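Residential Remodeling, Unit 3: Basement Conversions
Drindville Evening Program, Building Trades

Scope of this unit

Turning an unfinished basement into living space. Additions that change the footprint of the house are covered in Unit 5. Bring the Tarawneh worksheet to the session; the moisture section should be filled in beforehand.

1. Moisture

Check moisture before any framing is priced. Tape a square of clear plastic sheet to the slab, seal all four edges, and leave it in place for 3 days. Beads under the plastic mean vapor is coming up through the concrete. Beads on top point to humid room air, and a dehumidifier may be enough. Stains or white powder on the walls should be traced to a source outside: gutters, grading, window wells.

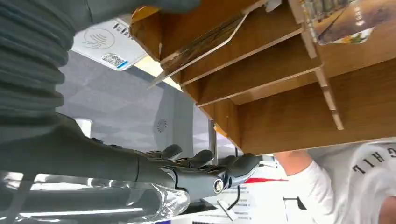 Repairs outside come first. Interior coatings slow vapor but do not hold back standing water. In the Widance case, the owner paid for drywall twice before the downspouts were extended.

2. Headroom and exits

Measure from the planned finished floor to the lowest point of the planned ceiling, including ducts and beams. Record both on the worksheet. Any room to be used for sleeping needs an escape window or door. Opening size and sill height are set by the local code, so get the current sheet from the permit office. 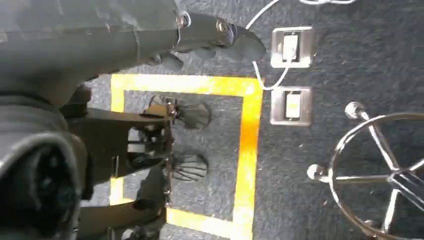
Cutting a new opening in a foundation wall is structural work. It needs a drawing, a header, and usually a separate inspection. Allow up to 21 days for plan review in August, when the office is busiest.

3. Framing and insulation

Use treated lumber for any plate that touches concrete. Rigid foam goes directly against the wall, joints taped, with the stud wall in front of it. Fiberglass batts against bare concrete tend to trap moisture and are marked wrong on the Caner exercise.

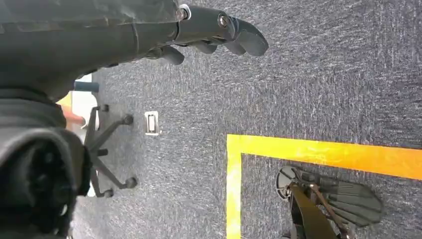 Can the stud wall be closed up before the wiring is inspected?

The wiring must stay visible until the rough inspection is signed off. The same applies to plumbing in the wall.

Reading for next time: handout on stairs and railings.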